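Laver Open Day Demonstrations

README for the demonstration recordings, version 4

Overview

This folder holds the recordings made at the Laver workshop open day on Thursday, December 19, 2019. Visitors watched our operators do short tabletop tasks with a pair of hand-held grippers, then had a turn themselves if they wanted one. There are 218 recordings in total. Of these, 80 were made by visitors and the rest by our own operators.

The set is small and was recorded in one day, in one room, on one table. It is useful for checking a loading script, for teaching, and for comparing practised and unpractised hands on the same task. It is too small to train anything on by itself.

Who did what

Ruaridh Moncrieff organised the day and wrote the task cards. Brayan Inga and Jhosep Arboleda demonstrated the tasks in the morning and coached visitors after lunch. Volodymyr Demchenko looked after the recording computer and did the labelling the following week. Questions about the labels should go to him.

Tasks

cup_basket: move a metal cup into or out of a small wire basket.
cup_pass: pass the cup from one gripper to the other and set it down.
basket_shift: lift the empty basket with both grippers and put it down on the other side of the table.
cloth_fold: fold a tea towel in half, then in half again.

Most visitors chose cup_basket. The cup needs a fairly square approach, and first-timers tended to come in at an angle and tip it against the rails. 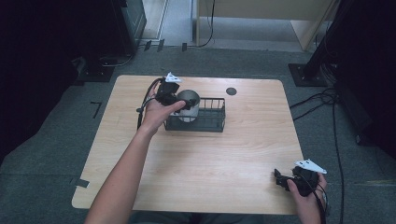 Cup and basket task, left gripper at the cup.

Each operator holds one gripper in each hand. The right gripper is often idle in cup_basket, and we asked people to keep it low and off to the side. Idle time has been left in the recordings. If you are measuring activity per hand, filter it out first using the "active_hand" column.

Folder layout

/operators: recordings by Inga and Arboleda, sorted by task
/visitors: recordings by visitors, sorted by task
/cards: the printed task cards as PDFs
labels.csv: one row per recording
notes.txt: Demchenko's notes on individual recordings

Labels

labels.csv has six columns: recording_id, group, task, active_hand, outcome and comment. Outcome is "done", "dropped" or "stopped". A recording is marked "done" if the object ended up where the card said, even if it took several tries. "Stopped" covers everything from a cable snag to a visitor who had a bus to catch. The comment column is mostly blank.

Known problems

The clock on the recording computer was one hour behind until the lunch break. File times from the morning have not been corrected.

Some visitor recordings under cloth_fold start late, with the towel already picked up. They are listed in notes.txt.

The active_hand column was filled in by one person and has not been checked by a second. Treat it as a guide for cup_pass in particular, where both hands are working for much of the task.

Consent and privacy

Visitors signed a form at the front desk before their turn. Names were not stored with the recordings, and audio was switched off for the whole day. If you took part and want your recordings removed, contact the Laver front desk with the number on your visitor slip. The slip number is the same as the last part of the recording_id.

Use

Free for teaching and non-commercial research. Please credit the Laver open day. Do not try to identify visitors from their hands or clothing.

Changes

Version 4: fixed two mislabelled tasks in /visitors, added this README.
Version 3: added active_hand column.
Version 2: removed recordings at the request of one visitor.
Version 1: first copy, shared in the workshop only.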